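Tips from the gripper bench: getting small flat things off a table

I've spent most of the summer with a gripper in each hand, so this page is a bit of a departure from descaling kettles. Bear with me, there are proper tips in it!
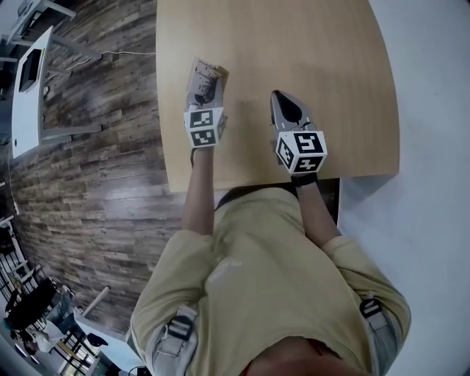 The Hiltell project wanted to know what makes a demonstration good enough for a robot to learn from, and Gillespie MacRitchie roped me in as one of the demonstrators. We recorded 400 pick-ups of cards, packets and other thin flat bits, then split them down the middle. In the first 200 we just got on with it. In the other 200 we followed a few house rules, and the policy trained on that half managed far more of its test picks than the one trained on the free-for-all. Same table, same objects, same people.

The rules, more or less as they're written on my sheet:

Clear the table first. Properly clear, mugs and all. I used to shove things to the far end and they always crept back into view.

Slide a thin thing to the edge of the table and pinch it where it overhangs. Trying to scrape a card up off the middle takes ages, and the recording is full of little fumbles which the robot then copies very faithfully.

Keep the cube markers facing up towards the head camera. If you roll your wrist over, the tracking loses you and the take is no good. We binned 6 in one morning before I got the hang of it.

Wipe the markers with a dry cloth only. I used glass cleaner on one in July and the print went smeary (sorry, Gillespie).

Do your strap buckles up before you pick up the grippers, and have someone else press record. Obvious, I know - I still forget.

Pause for a breath once you've got hold of the thing. Gillespie reckons this made the biggest difference, as it gives a clear end to the grasp before the carrying starts. I'm less sure, and we haven't tested it by itself yet.

Stop when your forearms get tired. My takes got noticeably sloppier after some 207 in a week, and I didn't spot it until we played them back.

The edge trick works with bare fingers too, by the way. I do it with bank cards and beer mats all the time now. Next we're on to soft packets, and if you've a good way of picking one up without squashing it, do leave me a comment.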